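Chapter 4
Blocks, Rows and the Trouble with Sorting

Walk into any shop that sells things for young children and you'll find a shelf of blocks with large promises printed on the lid. They build spatial sense. They teach early maths. They encourage patience. Some of this may be true. Very little of it has been checked by the people who print the lids, and a good part of it falls over the moment you watch someone use the blocks on an ordinary Wednesday afternoon.

This chapter looks at one small task, putting coloured blocks in a row, and asks what we can fairly say about it. The task is so familiar that it hardly seems worth a chapter. I'd ask you to hold off on that judgement until you've tried to write down the rules.

Take the Buketti set, which we use in the exercises. The booklet tells the adult to "invite the learner to make a line". A line of what? Going which way? Must the blocks touch? Is the row finished when the blocks run out, or when it looks finished? The booklet doesn't say, and yet it goes on to offer a scoring chart with 7 levels. I have never been able to tell level 3 from level 4, and I doubt the author could either.

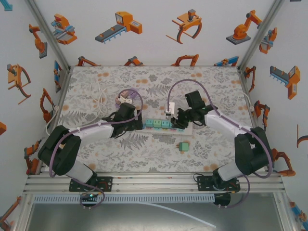 Colour makes things worse. Most of us will happily say that a row is "sorted by colour", as if colours came in separate boxes. With red, yellow and black they nearly do. With pastels they don't. Put a light blue cube beside a mint green one and a teal one, and ask five people to group them. Some will make one group, some two, and at least one person will want to argue about teal. If a learner puts all of them together and leaves a pink one at the end, is that a mistake, a pattern, or just where the pink one went? A finished row can't tell you. You would need to know what the maker had in mind, and the row is poor evidence of that.

Then there is the block left over. Teachers' guides tend to treat a block outside the row as an error or a sign of lost interest. The Closska guide goes so far as to take off a point for each one. But a block off to the side may be waiting its turn, or it may have been left out on purpose — a fifth green cube spoils a neat pattern of four. Marking it wrong tells us more about the guide than about the work.

The surface matters too, though the guides hardly mention it. A tray with a raised edge does some of the lining up for you. A patterned cloth gives the eye other things to follow. Compare results from two rooms with different tables and you may well be comparing the tables.

None of this means the task is useless. It means we should say less about it. By the end of this chapter you should be able to:

describe a row of blocks without guessing at its purpose

write a sorting rule that a stranger could follow

name two things, other than skill, that could change the result

4.1 What counts as a row?

Begin with three blocks of the same size on a bare table. Push them together so that their faces touch.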